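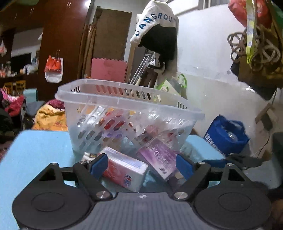 Nearly every pitch for a home robot opens in a kitchen that doesn't exist. White counters, one bowl, one lemon. Bresix did it again in their last video and I'm tired of it.

My position, quickly. Train the thing in real rooms or don't sell it to me. Rooms with bags on hooks, stuff piled on the wardrobe, a basket already full before you start. Packs of tissues, crinkly plastic, things you can half see through. That's the hard part. Not the lemon.
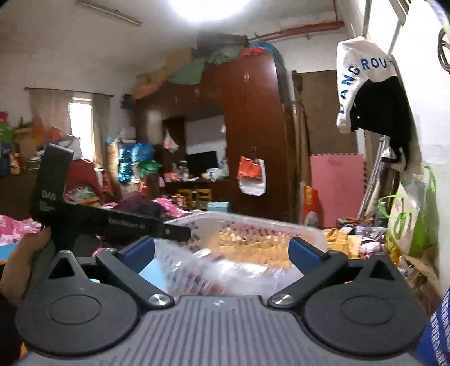
And plastic wrap is a pain — shiny, floppy, different shape every time you let go of it. Two flat finger pads can only do so much. So you need hours and hours of people doing it by hand, in their own mess, wich is slow and dull and costs money. Fine. Pay for it.

Ruby-Lee Partington argued in the Seken newsletter that 700 clean demos beat 3,000 messy ones. Read it twice. Good on the math, wrong on the point. Clean demos beat messy ones at clean tasks, sure. Then the robot comes to my place.

What I'd want from Bresix before December:

A list of the rooms they trained in. Real ones.
Failures left in the video, uncut.
A price for the 2 finger version by itself, no subscription.

Arriaga at least publishes its misses. 9 pages of them last time. Ugly reading, and I trusted them more after it — would of bought one if the arm fit through my hallway.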